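Ticket 580 – Table top finish, break room, Claneck building
Opened 2/17/22
Status: open
Product: Monddale table, light top, ordered thru Tran

Issue: finish feels rough in patches after cleaning. Staff say sleeves catch on it. Also one mark that won't wipe off.

Log

Called Tran first. They want to know what cleaner was used before they'll talk warranty. Checked the closet – Disora spray, the general purpose one. Not on the care sheet. Care sheet says damp cloth, mild soap, dry right after. Told the cleaning crew to stop with the spray for now.

Wiped whole top with plain water and a soft cloth, dried it, waited 20 min. Still rough by the window end. Other end feels fine. Ran a white rag over it, no color came off, so prob not residue. 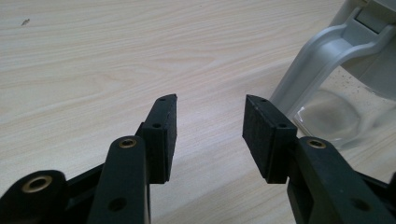
Roughness follows the grain as far as I can tell by hand. Worst going with the long streaks, hardly anything across them. Tran asked if the top is stained dark anywhere or has rings. Told them no rings in this part, just pale wood with the wavy grain and one tiny dark speck toward the corner. Can't tell if the speck is dirt or in the wood. Tried a fingernail, didnt budge. Leaving it alone, not scraping a top that cost 900.

Tran reply: could be raised grain from too much moisture. They suggest a very fine pad, with the grain, one small spot only, then wait. Will not do it untill they put that in writing – don't want the warranty voided over a 64 dollar service visit.

Next: get written ok from Tran. Ask if Monddale has a touch up oil for this finish, last one we got in December was for the darker tops. Put a note on the table, no spray.

Waiting on vendor.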